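Storage and Sorting > Toys > Clear bins with ribbed lids, worth it?

Lyle_Blackwood
Saturday, March 30, 2024
I keep reading that a clear bin will fix the brick mess. I have my doubts. I tried the long Baidoo one on the brown paper table. The lid comes in overlapping sections, so you can leave one end open and get at the floor of the thing.

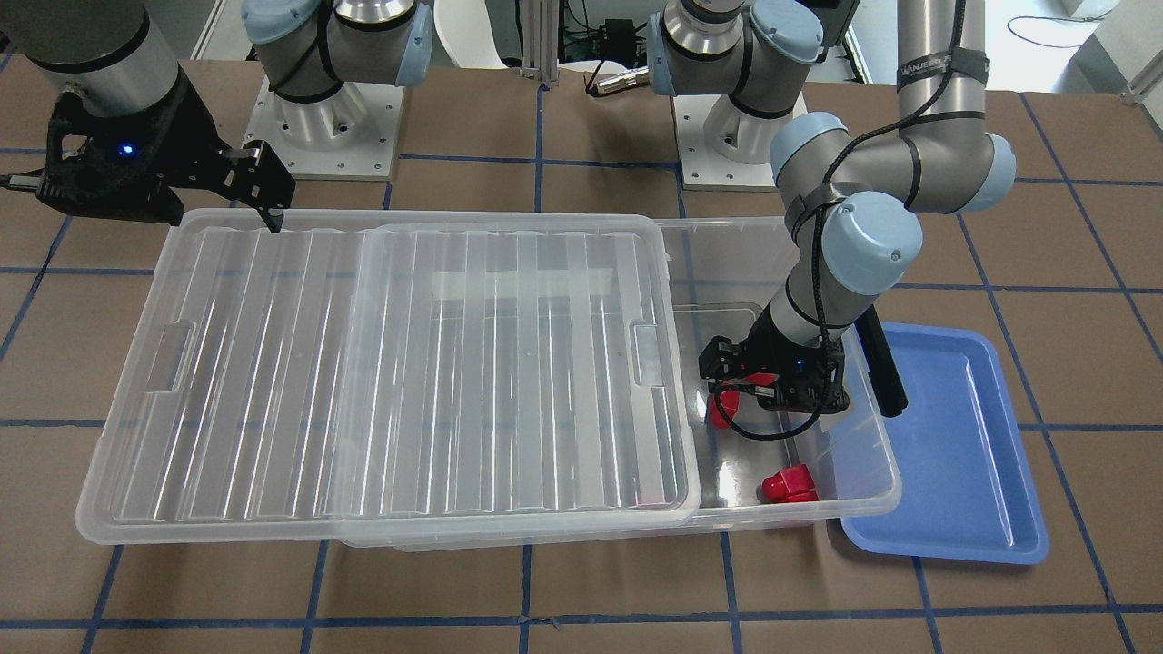
Lid on, right end open. Red pieces inside.

My complaint is the price. It was $41, and a shoebox holds the same bricks. The ridges on the lid catch the light so badly that seeing through it is mostly a sales pitch.

zuweira_a
Did you try sorting into a tray first? I tip ours into something shallow and only box up what's done. Saves digging.

Lyle_Blackwood
I did. A tray is fine for one color at a time. With a single red brick in it I can find the brick, sure. Ask me again with 586 of them.

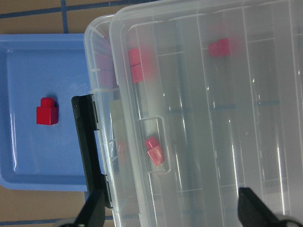
Stavros N. disagrees with the whole idea: trays get kicked, bins don't, and he has had the same Flarnero box going since August without losing a piece.

zuweira_a
Without losing a piece that he knows of. Who checks?

Stavros N.
My kids check. Loudly.

junaid_ansari
Skip the lid. Ours lived behind the couch after 3 days. Also, I wouldn't pay extra for "crystal clear" from anybody. They're all cloudy once you get close.

Lyle_Blackwood
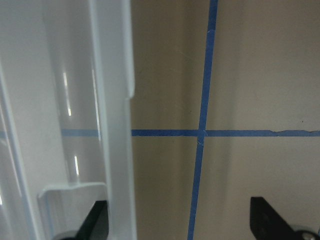
My real question is whether these hold up, and I don't trust the reviews. Half of them read like they were written the day the box arrived. Junaid has a point about cloudy, too. Blue tape behind the plastic comes through pale and soft, so small print on a label inside would be a lost cause. I'll put labels on the outside and keep the receipt.

Stavros N.
Labels on the outside peel. Just saying.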